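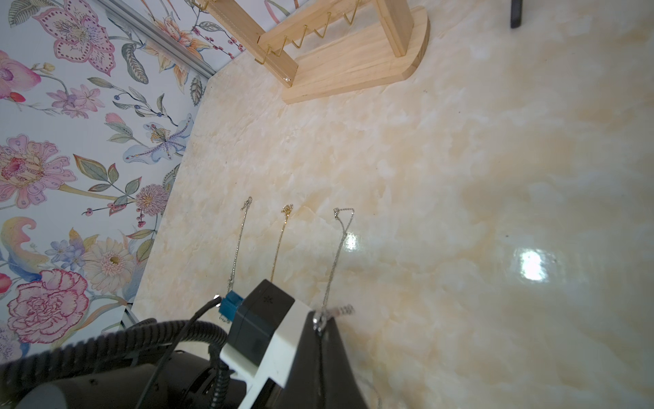

2 min read

Filed under: Help > Robot learning > Collecting demos

How many necklace demos before I stop?

I'm teaching two arms to hang thin chains on a little wooden rack. I've got 181 episodes and the policy still grabs at nothing half the time. The glare on my marble-pattern table is pretty bright too. Do I keep going or change something?
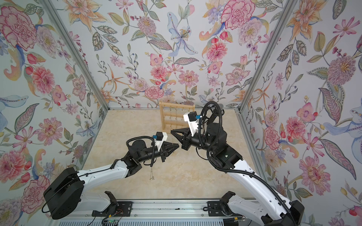
Both arms in by the rack, chain between the grippers

Osamu Morikawa answered:
Ooh, chains are mean! Before you record more, watch 30 of the ones you have and toss any where you fumbled and re-grabbed (I kept mine, big mistake). Then start the chains in messier spots. Mine got decent at 1,176, but I was sloppy early on. And dim that light if you can.

Second answer:
more data. always more data

Comments (3)
flusard: do you cut the pauses too?
Osamu Morikawa: Yep, anything over 4 seconds.
akanda_k: same problem with shoelaces lol

We use cookies to keep you signed in. OK / Settings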